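Residence Diary, Soler House
August, evening entry

The morning was given to the water ledger. The Watura meter was read at 11, as the house rules require, and the figure of 526 was entered on the sheet in the hall. Consumption has fallen since the garden beds were mulched, although the lower beds remain thirsty and the beans there are poor. A second barrel was ordered from Clolix and is expected before the end of the month.

A meeting of residents followed in the dining room. The principal matter was the proposed change in watering hours, under which hoses would be permitted only after 5 in the afternoon. The reasons were read aloud and the floor was then opened. 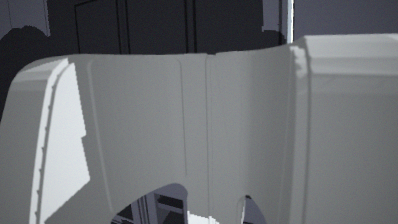
One resident from the upper floor objected that the tomatoes would not last through a hot day on evening water alone, and asked that the south bed be left out of the rule until September. The point was fairly made. I had watered that bed myself at noon and said so, with some embarrassment. The exemption was granted without a vote, and the remaining beds will follow the new hours from tomorrow.

The matter of the Lindari pears was also raised. The two old trees by the gate were planted in 2000 and have borne heavily this year. It was agreed that fallen fruit may be taken by any resident, and that fruit on the branch is to be left until the general picking.

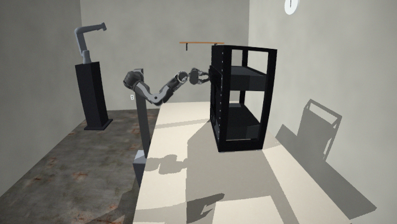
The date of that picking was left open, as the pears are still hard and the ladder is on loan to the house next door. I undertook to request its return in writing.

Rain was forecast for the afternoon and did not arrive. I walked the beds again after supper, tied up the squash, and found the gate unlatched for the second time this week. A notice will be posted. The kitchen accounts remain to be done.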